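Cuaderno de taller - acondicionamiento de la sala acristalada
Mayo, lunes

09:10. Empiezo por lo que quedó abierto: suelo, persianas y perfil inferior de la mampara. Ebuka Iyamu tiene las llaves del cuadro y deja la sala con toda la luz dada, que para mirar lamas es lo que conviene. Temperatura en el termómetro de pared, 21 grados. Humedad sin anotar, el higrómetro sigue sin pila.

Suelo. Lama con imitación de madera envejecida, tonos mezclados: marrones, tostados y gris oscuro. En el pedido a Ortner figura con el código del acabado y sin nombre comercial, así que aquí lo llamo "el envejecido". Superficie a revisar, 29 metros cuadrados según plano. El plano es de antes de correr la mampara y la curva está dibujada con tres segmentos rectos, de modo que el dato vale para comprar material y para poco más.

Varias lamas llevan texto impreso, muy tenue, como parte del dibujo. Ebuka pensaba que era marcaje de fábrica que no había salido con el fregado y pasó un paño con alcohol isopropílico por una de ellas. No se va. Es decorativo y está por debajo de la capa de uso. Que conste para el siguiente que intente quitarlo: no insistir, y desde luego no con estropajo. La lama donde se hizo la prueba no ha perdido brillo a simple vista. Volver a mirarla cuando la luz entre rasante.

Juntas. Recorrido completo con galga de 0,2 desde la puerta. Entra en cuatro testas, todas en la mitad próxima al cristal. En ninguna junta longitudinal. Coincide con lo que se comentó la otra vez: el pavimento se mueve en el sentido de la lama y donde más trabaja es junto a la mampara, que por la tarde recibe sol. No lo considero defecto. Si en la próxima revisión entra la de 0,4, hablamos con Ortner.

10:05. Perfil inferior. Es el carril gris estrecho sobre el que apoya el cristal a ras de suelo. Al pasar el dedo se nota arenilla acumulada en el encuentro con las lamas, más en la parte convexa. Aspirado con boquilla de rendija y repasado con brocha seca. La holgura de dilatación debería ser de ocho milímetros y está tapada por el propio ala del perfil, así que no se puede medir sin desmontar. No desmonto. Lo que sí se puede comprobar es si el suelo empuja: se pisa a un palmo del carril y se escucha. Cruje en un punto, a la altura del montante. En el resto, nada.

El punto que cruje lo marqué con cinta de carrocero en el lado del pasillo para no dejar adhesivo sobre el pavimento. Quitar la cinta antes del viernes.

10:40. Persianas. Dos paños grandes de venecianas horizontales, lama en gris muy claro casi blanco, paso estrecho. El montante vertical gris separa el paño izquierdo del derecho. El fabricante es Skekport y el modelo está en la etiqueta del cabezal, que para leerla hay que subirse a la escalera y torcer el cuello. Lo copio en la ficha de la sala y no lo repito aquí.

El problema conocido: una persiana veneciana es recta y el vidrio es curvo. El instalador lo resolvió con cabezales partidos en tramos cortos, unidos por un eje flexible. Funciona, con dos consecuencias. La primera, el giro de las lamas no llega igual a los extremos. Con el mando a medio recorrido, el tramo del extremo queda unos grados por detrás del primero. La segunda, cada unión mete un poco de rozamiento y el mando del paño izquierdo va duro.

Medida del retraso. Inclinómetro digital apoyado en una lama del centro de cada tramo, mando girado hasta que el primer tramo marca 45. Paño izquierdo: 45, 43, 40. Paño derecho: 45, 44, 43. Repetido dos veces, con un grado arriba o abajo entre lecturas. El apoyo del inclinómetro sobre una lama tan fina es malo y la lama flecta con el peso, de ahí que no dé decimales.

A lamas cerradas la diferencia desaparece, porque hacen tope. Por eso en el día a día no se ve. 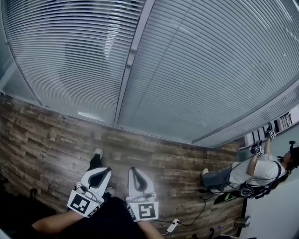 Los reflejos son otro asunto. Con las luminarias del techo encendidas al cien por cien, en el paño izquierdo salen trazos brillantes bastante molestos, y conviene distinguir si vienen de la lama o del vidrio. Prueba sencilla: girar el mando un cuarto de vuelta y ver si el trazo se mueve. No se mueve. Es el vidrio, entonces, y bajar más las lamas no va a arreglarlo. Las opciones son regular la luminaria, girarla o poner lámina mate en la cara interior. La lámina sobre vidrio curvo no me gusta nada, en la sala pequeña levantó por los bordes al segundo verano.

Iluminancia. Luxómetro a 80 centímetros del suelo, centro de la sala, persianas cerradas: 1,000 lux en la pantalla del aparato con todo encendido (lo copio como lo escribe él, con coma de millares a la inglesa; son mil). Con la regulación al mínimo útil, 300. El criterio para trabajo general de banco nos deja en medio. Ebuka propone fijar una escena intermedia en el regulador y bloquear el mando. De acuerdo en lo primero. El bloqueo lo dejaría pendiente hasta que pase una semana y veamos si alguien protesta.

Con la luz en la escena intermedia los trazos del vidrio se atenúan bastante. Siguen estando. A metro y medio dejan de molestar, a mi juicio. Ebuka los ve todavía desde la puerta, pero es más alto y el ángulo le cambia.

12:15. Prueba de limpieza de lamas. Se compararon dos métodos en el paño derecho, sobre tramos distintos:

Tramo 1, guante de microfibra seco, una pasada por cara. Retira el polvo suelto. Queda una película grasa en las lamas altas, supongo que de cuando la sala contigua era comedor.
Tramo 2, guante humedecido con Tikcombe diluido al 2 por ciento y pasada seca detrás. Retira la película. Deja velo si la segunda pasada se retrasa más de un minuto.

El segundo método es mejor y cuesta casi el triple de tiempo. Para mantenimiento normal, seco. Para la limpieza a fondo de dos veces al año, el Tikcombe. No pulverizar nunca directamente sobre la lama: el líquido corre hasta la escalerilla de cordón y ahí se queda la mancha. En el tramo 3 hay un cordón amarillento que seguramente viene de eso.

Aviso sobre la dilución. La garrafa del armario está rotulada a mano y no coincide con lo que pone la hoja técnica. Vaciada y preparada de nuevo, con el porcentaje y el mes en la etiqueta.

13:00 - 14:00, parada.

14:10. Mando del paño izquierdo. Desmontada la tapa del cabezal en la primera unión. El eje flexible está bien, sin hilos sueltos. El casquillo de plástico tiene rebaba en el lado de entrada y rozaba con el eje. Rebaba quitada con cúter y lija de 400, soplado y montado en seco. El par en el mando ha bajado de forma clara. No tenemos dinamómetro de ese rango, por lo que "de forma clara" es todo lo que puedo escribir. Las lecturas del inclinómetro después del arreglo: 45, 44, 42. Mejora también el retraso, cosa que no esperaba. Quizá el roce estaba torsionando el eje antes de mover las lamas.

Queda la segunda unión del mismo paño. La tapa está pintada por encima y no quiero saltar la pintura sin tener el retoque a mano. Pedido el bote a Denik, color según la carta que dejaron con la obra. Si el gris no casa, se pinta la tapa entera.

15:20. Montante. Comprobado el aplomo con nivel largo en las dos caras. Burbuja dentro de marcas. Lo hice por descartar que el crujido del suelo viniera de que el conjunto cargase sobre el perfil. No parece. Tornillería del pie: dos tornillos accesibles, los dos apretados. El embellecedor tiene una rozadura a media altura, de carro seguramente, sin importancia.

Junta de silicona entre vidrio y montante: continua, sin despegues, algo oscurecida abajo por el fregado. Le digo a limpieza que usen la mopa bien escurrida en esa banda. Lo mismo para el suelo: el envejecido disimula mucho la suciedad y la gente tiende a compensar echando más agua, con lo que acaba entrando por las testas.

15:50. Segunda pasada por el punto que cruje. Con menos luz de techo y la puerta cerrada se oye mejor. El ruido está unos centímetros más hacia el interior de lo que había marcado y suena a encaje, no a perfil. Puse peso (la caja de herramientas grande) sobre la lama contigua y desaparece. Al retirarla vuelve. Lo más probable es una pequeña depresión en la solera bajo esa hilera. Regla de dos metros apoyada en el suelo: luz de 1,5 milímetros en el centro, con galga. La tolerancia que nos dieron era de dos. Dentro, por tanto, aunque cruja.

No levantamos. Si el ruido se extiende a otra hilera se reconsidera. Ebuka quiere probar antes con talco seco en la junta, que a él le ha dado resultado en tarimas viejas. No tengo objeción siempre que no sea cera ni silicona en espray, que luego eso resbala y no hay quien pegue nada encima.

Anotaciones sueltas.

La curva de la mampara hace que cualquier cinta métrica tirada de extremo a extremo dé la cuerda y no el desarrollo. En el pedido de las persianas alguien anotó la cuerda. De ahí la franja sin cubrir junto al arranque que estuvo meses tapada con cartón pluma. Para el próximo pedido: medir con cinta de modista pegada al carril inferior, y escribir al lado de la cifra cuál de las dos es.

La escalera de tres peldaños deja marca de taco en el suelo. Sale con goma de borrar blanca. Pedir tacos nuevos o calzarla con fieltro.

Pendiente:
- quitar la cinta de carrocero del lado del pasillo
- segunda unión del paño izquierdo, cuando llegue la pintura de Denik
- fijar la escena intermedia en el regulador
- talco en la junta (Ebuka)
- pila del higrómetro, CR2032
- corregir el plano de la sala con la curva real y recalcular la superficie

16:35. Herramienta recogida, tapa del cabezal montada, persianas cerradas. El nivel largo se queda detrás de la puerta, mañana hace falta en la sala pequeña.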